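Subject: [rirklow-tenants] Re: Parcels and printed matter left at the front desk
From: Rirklow House, Building Office
To: Rirklow tenants list

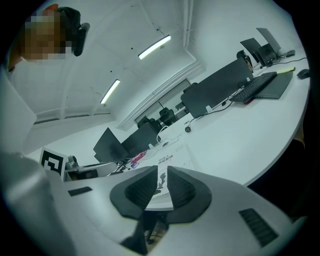 1. Collection of post and parcels

The Building Office thanks the tenants who replied to last month's notice. The message below raises two points which apply to all floors, and the reply is therefore sent to the whole list.

On Thursday 14:00 was wrongly given as the closing time for the post room. The correct time is 16:30, Monday to Friday. Items not collected within five working days will be returned to the carrier. The office regrets that it can no longer store pallets in the loading bay overnight.

2. Charges

Jendier Office Services wrote:
> We receive printed catalogues twice a year, normally in one
> delivery of 300 copies. Under the new rules, would this be
> treated as a single parcel or as bulk goods? We would also
> like to know whether the handling charge applies when our
> own staff meet the driver.

A delivery of up to 200 copies under one consignment note will be treated as a single parcel. Anything above that is bulk goods and must be booked in by email at least two working days ahead. The handling charge does not apply where the tenant's own staff sign for the goods and remove them from the bay at once.

3. Addressing

Senders should be asked to put the company name and room number on the first line. Several items for Nindari (room 145) have been taken to Mihăilă on the floor above, as the labels gave only the street address. Where a label is not in English, please tell the front desk in advance which company the item is for.

4. Next steps

The revised rules take effect in December. Written comments may be sent to this list or handed in at the front desk. Urgent delivery questions should go to extension 545.

Building Office
Rirklow House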